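Henard Tableware Vocabulary

A word list for sorting and cataloguing dishes, trays and other serving pieces, kept as plain CSV files. It grew out of stock sheets at Wollier, where the same dish could be entered under several names.

Contents

terms.csv — preferred terms, one per row, with a short definition
variants.csv — spellings and trade names that point to a preferred term
shapes.csv — the 9 shape codes, from round to irregular
notes.txt — open questions

Shape and use are kept in separate columns. A square dish is coded as square whether it holds olives or soap.

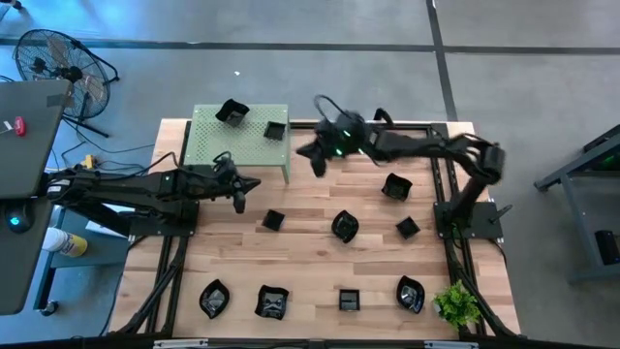
Black dishes of different shapes, with a green perforated shelf.

Where the terms come from

Most were taken from the Dilley price lists, with the Grgić catalogue used to fill gaps. Both were typed in by hand. Where they disagreed on the line between a bowl and a deep dish, we followed Dilley.

Trays gave the most trouble. A tray is flat or nearly flat and has a rim of any height.

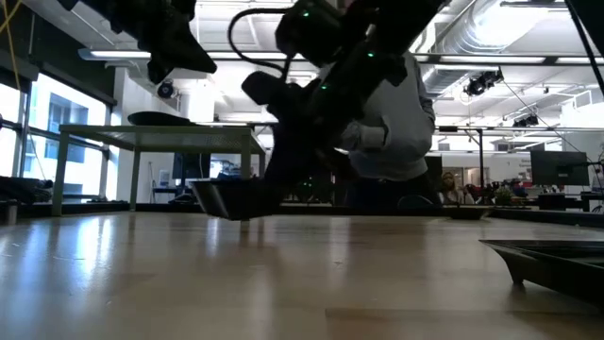 Anything deeper than 60 mm goes under box or basin, and 13 older entries were moved for this reason in May. Their old codes still work through variants.csv.

Known gaps

Lids have no codes of their own yet. Colour names are free text and should not be used for sorting.

Corrections go to Severyn Antoniuk — please give the row number.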